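Workshop notebook, Jirstead
January 2022
Evaluation of the Seltosell two-arm assembly service, second entry

Purpose of this entry

The workshop has been asked to give an opinion on whether the Seltosell service should be taken for a full term when the trial period ends. The first entry, made in October, dealt with delivery, floor loading and the electrical supply. This entry records work on the first assembly task and sets down points to be raised with the supplier. Figures for the whole trial will be entered separately.

The service as offered

Seltosell supplies the two arms, the grippers, the control software (sold under the name Seltska) and remote support during working hours. The customer provides the table, the parts and one trained member of staff. Under the standard terms the monthly charge covers 100 hours of running time. Hours beyond that are charged at a higher rate, and time lost to a fault on the supplier's side is credited back only if it is reported on the same working day. Colleagues are asked to note the time of any stoppage when it happens. Two stoppages in the first fortnight were written up afterwards from memory and the credit was refused.

The quotation for a full term is held in the office file. It includes a single charge of 2000 for bringing a new task into use, which we understand to apply to each task and not to each site. Written confirmation has been requested.

Task

The task chosen was the fitting of pipes into the white plastic frame. It was selected for three reasons which still seem sound: the parts are light, a dropped pipe does no harm, and the joint is threaded, so that a poor start can be backed out and tried again. The alternative proposed by Briem, a push-fit bracket, was set aside until the force settings are better understood.

The working method agreed with the supplier is that one gripper holds the frame and the other handles the pipe. The frame is not clamped to the table. The supplier advises against fixed clamps at this stage on the ground that the second arm is intended to do that work, and that a clamp would hide any weakness in its hold. The workshop accepts this for the trial. It would not accept it for regular use without further evidence. 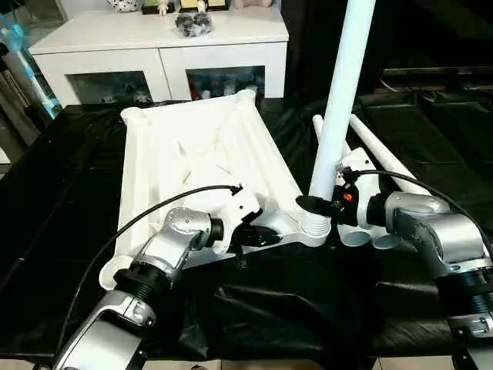
Pipe at the frame socket, left gripper holding the near edge of the frame.

The position of the left gripper has been discussed at some length. In the arrangement recorded, it holds the frame beside the silver-grey connector, close to the socket in use. A hold near the joint ought to reduce the turning load on the frame. It also brings the two grippers near to one another, and the path of each arm then has to be planned with the other in mind. Seltska does this planning itself and shows the planned path on the screen before any movement is made. Staff should continue to read the planned path and should not accept it out of habit.

The pipe is gripped at its base and stands nearly upright with a slight lean to the right. Lean matters at the start of the thread. The software has a setting for the permitted angle between pipe and socket, supplied at 6 degrees. This appears generous for a plastic thread. We propose to lower it in steps and to record the number of rejected starts at each step. The supplier has no objection, provided the original value is restored before any of its own staff connect remotely.

The grip force for the pipe has been left at the supplied value. No change is to be made to it in the same session as a change to the angle, or the results cannot be separated.

Cables

The cable on each arm hangs in an open arc. On the left arm it runs down to the wrist and passes over the frame. This was raised with Seltosell, whose reply was that the slack is needed for full wrist rotation and that a sleeve can be supplied at extra cost. The workshop's view is that a sleeve should be part of the service where the customer's parts have open sockets or projecting rails. To be put in the list of points for the renewal meeting.

Table covering

The table is covered with black fabric. The supplier's guidance asks for a dark, plain surface so that white parts are easily picked out by the software. The present fabric has a shine and does not lie flat, and the folds catch the light. A matt cloth, fastened at the corners, has been requested from stores. Until it arrives, any failure to find a part should be entered with a note of which room lights were on.

Spare pipes are kept on the table behind the right arm. The Seltska layout page allows a storage area to be marked out, and this should be done before the next session so that the position of the spares is the same for every run. At present each person sets them down as seems convenient.

Training

The supplier's course takes two half days. It is clear and well presented, but it gives only 15 minutes to stopping and restarting in the middle of a task, and this is the part on which our staff have asked the most questions. In particular, the course notes do not say what the left gripper does on restart if the right arm has been stopped with a pipe part way into the thread. The support desk states that both grippers keep their hold until released by hand from the screen. The statement should appear in the manual. A copy of the support desk's message has been placed at the back of this book.

Provisional opinion

The service is suitable for continued trial. The support desk has answered promptly and the software is easy to follow for staff with no earlier experience of such equipment. The reservations concern cost beyond the included hours, the cables, and the incomplete instructions on restarting. None of these would prevent a renewal if dealt with in writing.

Outstanding

Confirmation of the charge for each new task.
Price of cable sleeves, both arms.
Matt cloth from stores.
Storage area to be marked in Seltska.
Angle setting: first reduced value to be agreed with Briem before the next session.
Bracket task to remain on hold.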